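Sport > Football > Interviews

Last updated: March

Chibuzor Jibrin arrives for our talk with a bag of training balls on his shoulder and asks if we can sit outside, so he can watch the younger group at the same time. He is 46 and in his second season as coach of Komska, after many years as a defender in smaller leagues.

I ask him first about the defeat at Ustex, where his team led until the last minutes. "We stopped passing the ball," he says. "When you are tired, you kick it far and you hope. Then it comes back to you. I told them this already in preparation, and I will tell them again."

He does not want to blame the goalkeeper, Boyang Fang, for the second goal. "Boyang has saved us many points. The cross should never arrive there. Our left side was open, and this is my work to correct."

Komska plays at home before 800 people when the weather is good. Jibrin likes the small stadium. "You hear every word. Sometimes an old man shouts that I must change the striker, and sometimes I agree with him."
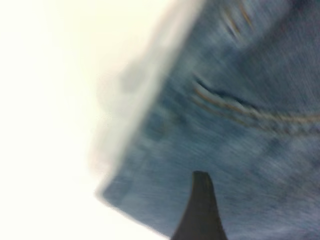
The striker is Garba Anozie, who has not scored since the winter break. Jibrin remains patient with him. "He makes the runs. If he stops to make the runs, then I worry."

About his own contract he speaks less. The club has made an offer and he has read it. "I am happy here, my children are in school here. But I want to know first which players stay."

The next match is away to Ukska. Tyson Beaudoin is again available in midfield after his suspension, and Jibrin says he will start. Then he excuses himself and walks over to the young players, who have begun without goalposts.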